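**Desk Habits in a Shared Workroom — Project Report**
Roxana Villca and Alfie Hulme, Jan 6, 2019

## What we did

We asked 50 students how they keep their desks, then spent far too long arguing over what "tidy" means. Alfie's first definition ran to 416 words. We used mine.

## What we found

Most people clear a desk by making one stack and calling it done. Notebooks go in the stack, and so does anything that looks like a notebook. Keyboards drift toward the back to free up writing space, and the mouse ends up wherever the keyboard pushed it.

A desk mat helps — people treat its edge as a border and feel guilty about crossing it. Liesl Rüegg, our most honest respondent, said she bought hers to hide a coffee ring.

## Still to do

Repeat the survey in February, when deadlines hit and the guilt wears off. Alfie wants to redefine "tidy" first.

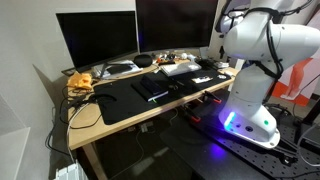
*Fig. 1. Desk with mat, two stacked notebooks, keyboard and mouse.*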